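Lab diary, Rasthorpe, 03/09/2023

Bread transfer task, right arm. Stopped early on a cable fault.
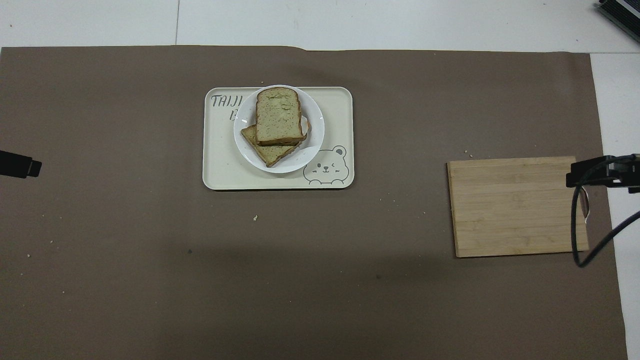 Fault

Episode 39 of the morning block. The right arm froze over the cutting board and the controller reported loss of gripper feedback. Left arm stayed enabled for 2 seconds longer than it should have. I hit the stop by hand. Bread and plate were not touched.

The cable on the right gripper hangs in a long loop over the board. When the wrist rolls past 179 degrees the loop pulls tight at the connector and the signal drops. Reproduced it with the speed turned down, same angle, same error code (234). Swapped in the spare from the Gudstead kit and got the same result, so the cable itself is fine and the routing is the problem.

Mareike Stüber checked the May log. One dropout with that code, cleared by a restart and never written up. It should have been.

Left arm delay

More serious than the cable. A fault on one side is supposed to stop both. Bernd Fuchs thinks the Kohlhase safety relay is wired to the right channel only and the left is being stopped in software. He will trace it tomorrow with the cabinet open. Until then no running with anyone inside the tape, and the stop button stays in the operator's hand.

Done today

Wrist roll limited to 150 in the config, both arms. Spare cable left in place, old one tagged and bagged. Ten slow cycles without bread, no dropout. That proves little.

Open

Clip and strain relief for the right forearm. Relay wiring. Crumbs on the brown paper, to be cleared before the next block, as the Grillska planner has picked at specks before. Episodes 38 and 39 marked as bad in the set.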